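3. Tables and their surroundings

3.1 Selection of the tables

The study uses the tables which were already in the rooms. We did not buy furniture for it, and we asked the users not to change their habits before our visits. The rooms belong to two sites, Kesthorpe and Louro. In Kesthorpe the rooms are small and most of them are used by the same people during the whole year. In Louro the rooms are larger and they are booked by the day, so a table can have one user in the morning and a different user in the afternoon. This difference is important for the reading of Section 4, where the two sites are reported separately.

A table was included if it had a flat top, if a person could sit or stand at it to do work with the hands, and if it stayed in the same room until the end of July. Desks with a raised shelf at the back were left out. The shelf takes a part of the surface away from the user, and things which are put on it are usually not removed at the end of the day. We also left out folding tables, although they are common in Louro, as they are often carried to other rooms.

In total, 295 visits were recorded. Each visit lasted 10 minutes and followed the same sheet, which was taken from the Omitz room survey and made shorter. The sheet asks for the material of the top as far as it can be judged by eye, the color of the top, the color of the nearest wall, and the kind of things left on the surface. It does not ask for the name of the user.

3.2 Contact between table and wall

In the first version of the sheet, the position of the table was described only as "in the room" or "at the side." This was too poor. Users of tables at the side told us about two different situations. In the first one, the table touches the wall and nothing can fall behind it. In the second one, there is a narrow space, and small things like screws, pencils and paper go down there and are found much later. We therefore added a separate line for the gap. Where the gap could not be seen from the normal standing place of the visitor, the line was left open, and these visits are not used in the comparison of lost items.

The wall has also a second role. Many users put things against it which do not stand well alone, such as folders or thin boards. The back part of the table becomes in this way a place for storing, and the part for working becomes smaller. We call the first part the rear strip and the second part the front field. The border between them is not a fixed line. It moves during the week, and in several rooms of Kesthorpe it moved so far to the front that the user began to work on a second table.

3.3 Color of top and wall

Color was recorded with everyday words, and the visitors had to choose from a short list: light wood, dark wood, white, gray, other. A finer scale was tried in the Miton room but two visitors gave the same table different values on the same day, and we returned to the short list. For the wall the same rule was used, with one more entry for walls which carry shelves, posters or notices.

The most frequent pair in both sites is a light wooden top and a plain white wall. Figure 2 gives this pair. We use it as the base case in the following sections, and the other pairs are compared with it. Users liked the pair for a simple reason: dark or strongly colored things are found quickly on it. For white paper and for pale wooden parts they said the opposite, and some of them laid a dark cloth or a mat on the table when they had to sort such parts.

Figure 2. Base case of top and wall: light wooden tabletop, plain white wall.
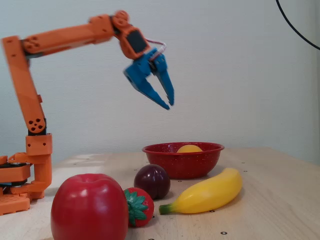
3.4 Clearing at the end of the day

We distinguish between clearing and cleaning. Clearing means that things are taken from the surface and brought to their place. Cleaning means that the surface is wiped. A table can be cleaned without being cleared, when the user lifts the things one after another and puts them back. This was common in Kesthorpe and we did not expect it when the sheet was prepared, so it was written by hand in the margin during the first visits and became an entry of its own later.

Things that are fixed to the table, for example with a clamp, were not counted as left on the surface. Cables were counted only when they crossed the front field.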